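Part-time fruit basket setter wanted - Deststead studio, starting in August

Hi! I run the tabletop side of things at Zasetti, and I'm looking for one more person to join us at our Deststead studio. The job is putting fruit in baskets, taking it out again, and laying it on a table in a different way each time. If you've ever rearranged the bowl on your grandmother's sideboard because the pears were facing the wrong way, please keep reading.

We work with artificial fruit and plants. Pears, peaches, plums, grapes, little orange persimmons, a mango that I'm oddly fond of. Everything lives in numbered tubs on the back shelves, and every arrangement starts from a written card that says which pieces go out and roughly where. Some cards want a full basket, with the grapes at the bottom and the pear standing up at the back. Others want one piece in the basket and the rest spread out over the white surface.

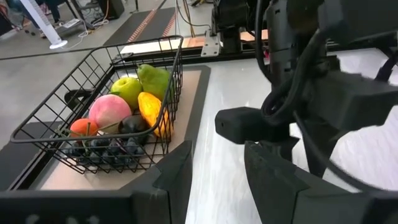 You'd be working 20 hours a week, mornings only. We start at 8:30 and I make the coffee, so bring a mug you like. The pay is 30 dollars an hour, paid every two weeks, and the bus from downtown (the 43) stops right outside the door. Parking is free but the lot is small and fills up early - if you drive, come before eight or be ready to walk a little.

What a morning looks like: you pick up your stack of cards, pull the pieces from the tubs, set the table, check it against the card, and mark it ready. Then you clear it and do the next one. In between there's dusting (grapes collect more dust than you would believe), swapping out anything with a scuffed skin, and fluffing up the greenery on the potted plant. Last year we got through 4,000 cards, and I'd love to beat that with you on board.

You don't need a degree or any experience in styling, though if you've dressed shop windows or stocked a produce section, tell me all about it! I care more about how you work. You should be happy doing a careful job over and over, and you should be the kind of person who puts the lid back on the tub. Good color vision helps a lot, as quite a few cards come down to telling the dark purple grapes from the red ones, or a green apple from a yellow-green one.

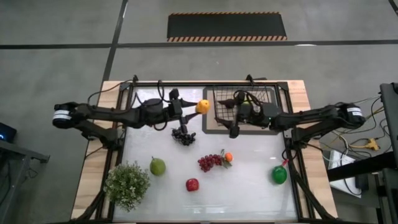 Grapes in two colors, a small tangerine and the wire basket on its tan board.

It is mostly standing work. There's a stool, and you're welcome to it, but reaching the far side of the table is easier on your feet. Nothing we lift is heavy. The tubs are light and the tables stay where they are. The room is kept cool, so I'd bring a sweater even in August, and please leave long dangly sleeves and bracelets at home - they catch on the basket wires and drag the whole pile with them. I learned that one with a very nice cardigan.

We're a small group and pretty relaxed. The radio is on low, we take a real break at 10:15, and the person who sets the last table picks the music for the next day. Our fruit comes from a supplier called Dimum and the new delivery usually needs a morning of unpacking and sorting, which I think is the best part of the job. You get to open every box and decide which tub each piece belongs in.
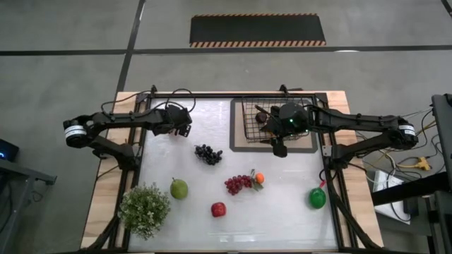

The first two weeks are paid training. I'll set tables alongside you until you're comfortable with the cards, and after that you'll have your own stack. If it goes well there's a chance of more hours in the fall, when we open a second room over in the Tshabalala building and will need someone who already knows the tubs.

To apply, send me a short note through the form on our jobs page. A resume is fine but I don't need a fancy one. Please include:

- the mornings you can't work, if there are any
- when you could start
- a few lines about something you've sorted, packed or arranged that you were pleased with (a pantry counts, so does a suitcase)

I read every note myself and I'll write back either way. If we both like the sound of it, you'll come in for an hour, paid, and set a couple of tables with me. Applications stay open until the spot is filled.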